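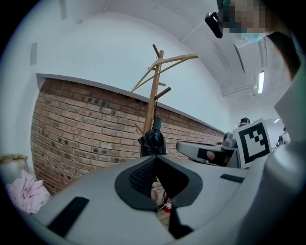 스탠드형 옷걸이에서 우산은 어느 높이에 거는 것이 적절한가? 기둥의 하부, 곧 외투가 걸리는 가지보다 낮은 위치가 적절하며, 이때 우산의 물기가 의류에 닿을 가능성이 줄고 상단의 하중도 분산된다.

그림 3. 벽돌 벽 앞의 목재 스탠드형 옷걸이. 상단에 얇은 목재 옷걸이, 기둥 하부에 접힌 검은색 우산.

4.2 걸이 위치와 물품 유형의 대응

본 절에서는 공용 공간에 놓인 스탠드형 옷걸이에서 물품의 유형과 걸이 위치가 어떻게 대응하는지를 검토한다. 용어의 혼동을 피하기 위하여 바닥에 세우는 가구 전체를 '스탠드', 어깨 모양의 개별 옷걸이를 '행거', 기둥에서 돌출된 짧은 부재를 '가지'로 부른다. 가지의 선단보다 위쪽에서 물품이 지지되는 경우와 가지의 몸통에 고리가 걸리는 경우는 구분하지 않고 모두 가지 걸이로 분류하였다.

분석 대상은 Warkix와 Hotarbridge 두 시설의 출입 구역에서 수집한 관찰 기록이다. 전체 기록은 186건이며, 이 가운데 물품이 하나 이상 걸려 있던 기록은 152건이다. 나머지는 빈 스탠드의 기록으로, 배치와 주변 여유 공간의 분석에만 사용하였다. 기록의 부호화는 Cuiping Jiang과 Sihan Cui가 독립적으로 수행하였고, 판정이 엇갈린 항목은 합의를 거쳐 확정하였다.

스탠드의 높이 방향은 상부, 중부, 하부의 세 구간으로 나누었다. 상부는 기둥 끝과 최상단 가지를 포함하는 구간, 하부는 바닥 지지부의 바로 위에서 시작하여 외투 밑단이 통상 도달하는 높이까지의 구간이다. 중부는 그 사이에 해당한다. 가지가 여러 각도로 뻗은 형식에서는 가지의 부착점을 기준으로 구간을 정하였다. 선단을 기준으로 하면 경사가 큰 가지가 실제 하중점보다 높은 구간에 배정되는 문제가 있었다.

물품은 외투류, 빈 행거, 우산, 가방, 기타로 분류하였다. 빈 행거를 별도의 유형으로 둔 것은 가지를 점유하면서도 그 자체로는 수납 기능을 수행하지 않는 상태가 반복하여 관찰되었기 때문이다. 그림 3의 얇은 목재 행거와 같이 스탠드 상단에 얹힌 행거는 한쪽으로 길게 뻗어 인접 가지의 접근 방향을 제한한다. 행거의 어깨 폭이 가지의 돌출 길이보다 크므로, 가지가 짧은 스탠드일수록 제한의 정도가 커진다.

우산은 다른 물품과 양상이 달랐다. 외투류는 상부부터 채워지는 경향이 뚜렷하였으나 우산은 하부에 걸리는 비율이 높았고, 상부에 빈 가지가 남아 있는 경우에도 같은 경향이 유지되었다. 그림 3에서도 접힌 우산은 기둥의 낮은 부분에 매달려 있으며, 손잡이가 위를 향하고 천은 그 아래에 주름진 채 모여 있다. 이러한 자세에서는 우산의 길이 방향이 기둥과 나란해져 스탠드의 평면 점유 폭이 거의 늘어나지 않는다. 반면 중부 이상의 가지에 우산을 걸면 외투의 소매나 옆면과 접촉하는 구간이 길어진다.

장우산과 접이식 우산의 차이는 본 연구의 분류로는 충분히 다루지 못하였다. 천이 묶여 있는지, 느슨하게 모여 있는지에 따라 외형 길이와 부피가 달라지며, 기록만으로 우산의 형식을 확정하기 어려운 경우가 적지 않았다. 따라서 이하의 분석에서는 우산을 단일 유형으로 취급한다. 젖은 상태 여부 역시 부호화 항목에서 제외하였다.

배치 조건으로는 벽의 마감, 바닥 재료, 인접 설비의 세 항목을 기록하였다. 벽돌 벽은 도장 벽에 비하여 표면이 거칠어 외투와의 마찰이 문제가 될 수 있으나, 스탠드형은 벽걸이형과 달리 벽에서 이격할 수 있다. 그림 3의 벽돌 벽은 상단이 옅은 회색 턱으로 마감되고 그 위로 흰 벽이 이어진다. 이와 같은 턱은 소형 물품의 임시 거치면으로 전용될 가능성이 있으므로, 턱이 있는 벽과 없는 벽을 별도의 조건으로 부호화하였다.

바닥에 놓인 설비 가운데 분석상 중요한 것은 소화기이다. 목재 바닥 위에 세워진 소형 소화기는 스탠드와 마찬가지로 고정되지 않은 물체이며, 스탠드의 위치가 조금 옮겨지는 것만으로도 둘 사이의 통로가 달라진다. 외투의 밑단이나 우산이 소화기의 시인성을 떨어뜨리는지를 판정하기 위하여 통행 방향에서 라벨이 보이는지를 보조 항목으로 두었다. 이 항목은 관찰 방향에 민감하므로 두 시설 간의 비교에는 사용하지 않았다.

안정성 검토에는 Hirvonen 형 스탠드의 모형을 사용하였다. 기둥 상단의 편측에 2,000 g의 하중을 가하고 하부에 우산에 상당하는 하중을 추가하는 조건을 기본으로 하였으며, 조건별로 40회 반복하였다. 하부 하중을 상단 하중의 반대쪽에 둔 경우 전도 모멘트가 감소하였고, 같은 쪽에 둔 경우에는 증가하였으나 그 크기는 팔 길이가 짧은 만큼 제한적이었다. 바닥 지지부의 형상에 따른 차이는 4.3절에서 다룬다.

이상의 결과는 가지의 수를 늘리는 설계보다 높이별로 용도를 구분하는 설계가 공용 스탠드에 적합할 수 있음을 시사한다. 다만 관찰 기록은 출입 구역에 한정되어 있고, 동일한 물품이 장기간 방치된 경우를 분리하지 못하였다. 빈 행거의 점유 시간은 11월에 수행한 추가 관찰에서 별도로 측정하였으며, 그 결과는 부록 B에 수록하였다.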